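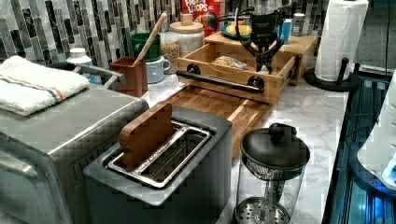
Kitchen cell, marble counter, gripper over the bamboo box.

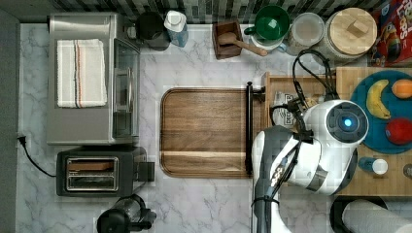

Ah-rin Yeon
Robot cell lead, Vesville bench

Tuesday, started 8:40

Spent the morning going over the house rules for the kitchen cell with Dean Heywood, who is back from Falgate and hadn't read the March version. We stood at the counter with the printout and marked it up. Notes from that, plus what I want changed.

Rule 1, stop button. Whoever starts a run keeps the stop within reach until the arm is parked. No handing it over mid-run. If you have to leave, park first, then leave. Dean asked if a shout across the room counts as a handover. It does not.

Rule 2, speed. Free moves over the counter stay capped at 100 mm/s while a person is inside the tape. The old sheet said "slow," and three of us had three ideas of slow. Put the number on the sheet.

Rule 3, nothing live. Toaster, toaster oven and anything else with a cord stay unplugged at the wall for the whole session. The person running checks the wall end by hand and initials for it. Looking at the cord from the far side of the counter is no good, you can't see where it goes behind things. We use the wooden slice for toaster work. No real bread, no crumbs in the slots.

Rule 4, glass. The press and the grain jar are the two I worry about. Dean wanted glass off the counter completely. I said no - the layout is supposed to look like a kitchen someone uses, and we lose that if everything is plastic. Settled on this: glass may stay if it is not the target and the planned path keeps 100 mm clear of it, gripper and cables included. If glass is the target, safety glasses for everyone in the room and the lid goes on first.

Rule 5, cables. The wiring at the wrist needs slack, but a loop that hangs wide will hook a mug or a lid knob sooner or later. Before each session, jog the wrist to both ends of its range by hand and watch the loops the whole way. Strap on the arm snug, should not slide when you push it with a thumb. Replace the strap at 1000 cycles even if it looks fine. Pickering does it this way and I see no reason to be different.

Rule 6, food. Anything that has been in the gripper is not food anymore. Fruit goes in the compost at the end of the day, packets go in the marked bin. Do not eat from the plate. Dean says this was understood. I would like it written anyway.

Rule 7, resets. Put the counter back from the layout sheet, never from memory. We lost most of an afternoon on run 2445 to a cutting board that was turned the wrong way and a towel folded in thirds. Both people look before the next start.

Open items:
Wetelier gripper pads - Dean to check the jaws for nicks and log it.
Tape line on the floor is lifting by the door side. Redo.
The sheet has no rule for visitors. Dean thinks outside the tape at all times, arm parked or not. I lean the same way but want to ask Falgate what they do.
Layout sheet still shows the old canister order.

Stopped 11:50. Dean is typing up the new sheet, I will read it before it goes on the wall.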